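Home Talks Notes Archive Contact

We use cookies to remember your settings. Accept / Manage

Reading time: 8 min

Who Is Reading the Opera? Notes for the Torkasthorpe talk

Mahfuz Patwary
4/30/19

My own speaking notes, tidied a bit for people who asked. Bits in brackets are to me.

Opening

(Don't thank everyone twice. Water on the left.)

Start with the laugh. Jurotton's Figaro, second act, the Count outside the locked door, and the whole stalls laughs a full line before the baritone has sung anything funny. He has his mouth open to sing it. He looked, from where I was sitting, like a man who's been told his own joke at a party.

What they laughed at was a strip of text above the stage. It was a decent translation. It came up when the phrase began, as these things do, and people read faster than anyone sings.

I'm going to be rude about surtitles for forty minutes, so let me say straight away that I use them. I don't have enough Italian to follow a quarrel, and my Czech is nil. If you took them away tomorrow I'd complain. But I've been told for years that they changed nothing except to let everybody in, and I don't believe that. I would like to know what we paid.

(Pause. Let them disagree.)

What we were promised

Three promises, as I remember them. People who had never been would come. People who came would understand. And the music would be left just as it was.

On the first I've seen a lot of confident talk and not much I'd call evidence. Prices moved, programmes moved, towns changed. If a house put up a screen and also halved the cost of the balcony, which of those filled the balcony? The brochures always say the screen.

On the second, understand what? You can follow who is hiding in which cupboard. Fine. I followed that from the synopsis on the train. What the screen gives you is the sense of each line as it goes by, and that's a real gift in comedy and in long recitative. In an aria where the same eight words are sung eleven different ways it gives you the eight words once, then goes dark. The person next to you takes that as a sign that nothing more is happening. I have seen people look at their watches in that dark.

The third promise is the one I can't swallow. More below.

The counting I did

(They will ask about method. Admit it's weak before they do.)

I sat through a run at Liyanage Hall with a copy of the cue list. The company was good enough to lend it to me and hasn't, I think, forgiven itself. There were 724 titles in the evening. That's 724 times the eyes are asked to go up and come back down again. Not everybody goes every time. I tried to watch only the people in front of me, and the backs of heads tell you more than you'd expect: the chins lift together, like geese.

So it's one hall, one production and one man staring at necks. It proves nothing about opera in general. I mention it so you know where I'm starting from, and because the figures given on the other side were got in much the same way and printed in nicer type.

The delay on the captions varied by up to 5 seconds between one performance and the next. Same list, same score. The operator follows the conductor, the conductor follows a soprano with a cold, and the comedy lands in a different place each night. Nobody reviews the operator. We should.

(If short of time, skip to The translator's problem.)

The software people

Gelemik. I was shown their system at a demonstration in May and was given a sandwich. Their claim is that the program listens to the orchestra and puts the captions up by itself, so that no one needs to sit in the box with a marked score.

I asked what happens when there's applause after an aria and the conductor waits, or doesn't wait. I was told the program learns. I asked what it learns from. Previous performances. But the applause is different each night, which is why we go. They were polite about this. They said it would be covered in the next version.

I asked what happens if a singer skips a verse. Every old hand in the room looked at the floor.

I'm not against the machine as such. A human operator also goes wrong, and I've watched one put up the whole of a death scene one card early, so that the tenor was mourned on screen while he was still asking for a drink. My objection is to the word "seamless" in the leaflet. There's a seam between reading and hearing whoever presses the button, and saying it's been removed doesn't remove it.

(Check whether anybody from Gelemik is in the room. Say it anyway, but slower.)

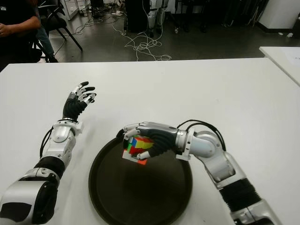
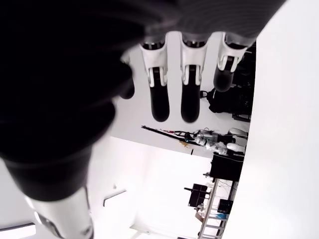
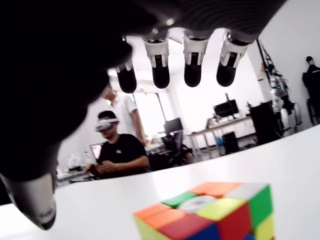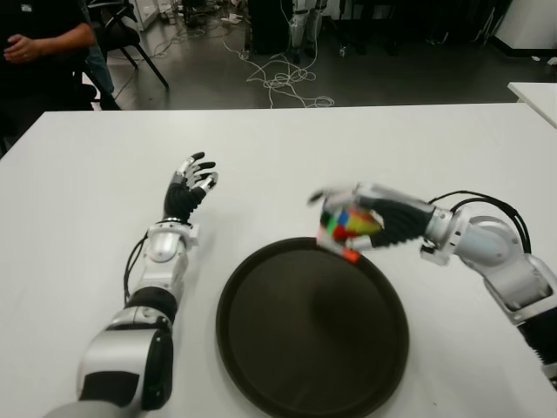 The translator's problem

Surtitles aren't translations in the sense that a book is. Two lines on the screen, so many letters across, and the reader wants to be finished by the time the tune turns. So things go. Repeated words go first, then oaths, then "alas", and then anything that makes a character sound like a person of a certain class and temper.

Take a servant being rude to a master in the old, roundabout, grammatically correct way. That's most of the fun in Figaro. On the screen he says "No, sir." The master says "How dare you." It reads like a summary of a quarrel that other people had.

I've been told this doesn't matter as "the music supplies the tone". Maybe. If you're listening. But you're reading, and the tone of what you read is flat, and I suspect the flatness gets into the ear. I can't show that. I'd like someone to try. Play the same scene to two lots of people, one with cards and one without, and ask them afterwards which character was angrier. Don't ask if they enjoyed it. Everyone says yes to that, having paid for parking.

There's a second thing, which the translators themselves bring up when you get them alone. They're asked not to be funny. A good joke in English gets its laugh at the wrong moment and the singer is upset. So the better the writer, the more dull she has to be on purpose. One of them showed me her first draft and her final draft side by side. The first was wonderful. I'd have gone to the theatre just to read it, and I could see exactly why that was the trouble.

What singers do about it

(Play clip one here. If the sound fails, don't hum it.)

My claim, and it's the shakiest in the talk: diction got worse in foreign-language singing, and the screen is part of the reason. If the hall can't understand you anyway and the words are printed over your head, what are your consonants for?

Against me. Houses got bigger. Orchestras got louder. Teachers have complained about diction in every decade I've looked at, long before anyone hung up a screen, and they were just as sure as I am. Recordings from before 2000 and recordings from after are made with different microphones in different places, so comparing them is nearly useless. I did it anyway, with 18 pairs, and I heard what I wanted to hear in most of them. That should worry you. It worried me enough to give the same pairs to my brother-in-law, who dislikes all of it equally, and he couldn't tell which were which.

So I've moved this from "finding" to "grumble". I'm leaving it in since I still think it.

(Clip two only if they're awake.)

Singing in English, then?

Somebody always says this at the end, so get in first.

The old answer was to translate the thing properly and sing it. I grew up on that and I'm fond of it. I'm also not going to pretend it worked. You get stresses in the wrong place, you get "the" on a high note held for two bars, you get villains who say "forsooth". And at the top of the soprano range you can't make out the words in any language, which is down to how vowels behave up there and isn't the poor woman's fault.

Then several companies started putting English titles over opera sung in English. I have nothing to add about that. Let it sit.

(It gets a laugh. Wait for it.)

What I'd try

Small things, cheap to do badly and easy to stop.

Fewer cards. Cut the list by a third and see who complains. In a love duet, put up the gist before it starts and then leave the screen alone until someone comes through the door.

Put the operator's name in the programme, next to the répétiteur.

Print the full text, both languages, and leave the house lights up just enough to see it by in the interval. People did use to read a libretto in advance. I don't say they were better people. They had the words in their heads already, so their eyes were free.

One night in each run with no titles at all, at a lower price, announced well ahead. Jurotton has said they might. They've said it twice. I'd want to see it in the brochure.

And ask better questions in the foyer. Every form I've been handed wants to know if I found the surtitles "helpful" or "very helpful".

Questions I expect

Deaf and hard of hearing audiences. Yes, of course, and this is the strongest case for the screen, made too often by people who then do the captions badly. Surtitles leave out who is speaking and what the orchestra is up to. Proper captions don't. If that's the reason for having them, do it right.

Seat-back screens. You can turn yours off. You can't turn off the one glowing on the shoulder of the man in row F.

Didn't I cry at Traviata with the titles on? I did. I cried in the prelude, before there were any.

(Leave the handout on the chair by the door. Return the cue list to Liyanage Hall.)

Sign up for the newsletter Home Talks Notes Archive Contact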